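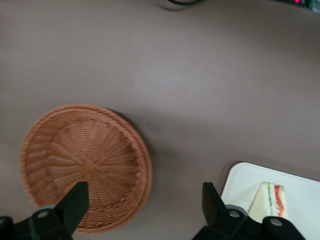

Comment vit un spectacle de cirque ?

Tu as peut-être déjà vu un cirque sous un chapiteau. Il arrive dans la ville, il joue quelques soirs, puis il repart. Mais il existe aussi des spectacles qui restent toujours au même endroit, et d'autres qui voyagent pendant des années. Nous allons t'expliquer le voyage d'un spectacle en tournée.

La création

Avant le premier soir, il faut beaucoup de travail. Le cirque Veltgate, par exemple, a préparé son spectacle « Grutero » pendant 15 mois. Les acrobates apprennent les numéros, les musiciens écrivent la musique, et les costumiers cousent les habits. Chaque artiste a un costume à sa taille, et aussi un deuxième, si le premier se déchire.

Le départ

Un spectacle en tournée, c'est comme une petite ville qui déménage. Pour « Grutero », 83 personnes voyagent ensemble. Il y a des artistes, des techniciens, des cuisiniers, et même une maîtresse d'école pour les enfants de la troupe. Les enfants font leurs devoirs le matin, comme toi !

Le montage

Quand les camions arrivent à Candport, on ne joue pas tout de suite. On plante d'abord les grands mâts, ensuite on lève la toile. Sous la toile, on installe 651 sièges. Les acrobates vérifient leurs cordes et leurs filets avant de monter dessus. Cette vérification se fait tous les jours, sans exception.

La dernière

Un jour, le spectacle s'arrête. Le dernier soir s'appelle « la dernière ». Pour « Grutero », elle aura lieu en juin, après 182 représentations. Les artistes sont souvent un peu tristes, mais beaucoup partent ensuite dans un autre cirque.

Les mots à retenir

Chapiteau : la grande tente du cirque.
Troupe : le groupe des personnes qui font le spectacle.
Représentation : une fois où le spectacle est joué devant le public.

Page mise à jour le 29 mars 2018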